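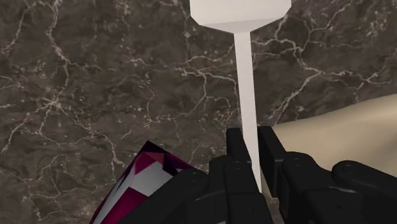

*Slide 1: white spatula-like utensil, marbled surface*

Speaker notes – repair and reuse at Jelville, May 2025

Start with the housekeeping. Exits at the back, talk runs 17 minutes, questions after.

**Slide 2 – Why kitchen goods**

- Small kitchen items are cheap to replace, so people don't bring them in for repair.
- Our drop-off shelf took in 2,115 items up to November. Read the number out, it's small on the slide.
- 400 of those were kitchen tools. Most had nothing wrong with them.

**Slide 3 – Sorting**

- Three bins: reuse, repair, scrap. Nahom Woldemariam set up the labels and can take questions on them.
- Mixed materials are the slow part. A handle and a head in different plastics go to scrap unless they come apart.
- Skip the Lucero story if running late.

**Slide 4 – What it costs**

- Shelf space is free until the Findelora lease ends. Don't promise anything past that.
- 74 households signed up for the swap list. PAUSE – ask who in the room is on it.

**Slide 5 – Next**

- Second shelf near the side door.
- Shorter intake form. Bring the old one to hold up.
- Sign-up sheet is on the table by the coffee.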